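Manipulation group – project meeting, minutes
January 2020
Present: learning team, hardware, one guest from Stamis (first half only)
Notes typed during the meeting, corrections by email pls

1. Last minutes
Approved. Spelling of Marulanda fixed in item 4.

2. Hook board task – results so far
Training set now over 900 demonstrations, all teleoperated, both arms recorded even when only one does the work. Policy trained on head camera plus joint positions. No wrist cameras in this round.
Test: 19 trials per condition, success = item off the hook and held until the arm is back at rest.
 – baseline (Zudilham policy, single step output): 2 of 19
 – new version, predicts 16 steps ahead and runs them before looking again: 16 of 19
Big jump. Question whether it is the longer prediction or just the smoother motion that comes with it. Not clear yet. Need a run with the baseline output filtered, otherwise reviewers will ask.
Failures of new version: gripper closes early, before the fingers are past the item. All three the same type. Stamis guest asked if more data would fix it; view in the room was split.

3. Shadows and glare
Long discussion. Arms throw shadows, hanging items throw shadows on the board, and the board surface is shiny. Suspicion that the policy aims at the shadow of the item in some cases. One suggestion was a matte board, rejected for now, would mean recollecting everyting. Agreed to try brightness and color changes in training first, then a test with the lamp moved.
Also motion blur. Head camera exposure too long for the speed we drive the arms at. Hardware can shorten it but image gets darker. To be tried on a small set before anybody touches the main recordings.
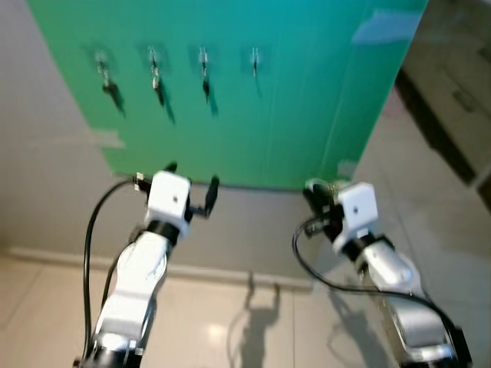

Trondeck asked for slower arm motion in all demos. No decision. Slower demos = cleaner images but the policy learns to be slow, and the operators hate it.

4. Data format
Marulanda export still drops the gripper values on some recordings. Workaround in place – check the log after each export. Proper fix is with software.

5. Paper
Aim for a draft in June. Results table needs the filtered baseline and the moved lamp test or we dont have a story. Related work section not started.

Actions
 – filtered baseline, 19 trials, same item order as before (learning team)
 – short exposure test set (hardware)
 – lamp moved test, after retraining with color changes (learning team)
 – answer to Trondeck re arm speed (open, next meeting)
 – export fix, date to be confirmed (software)

AOB: none. Next meeting same room, time to folow by email.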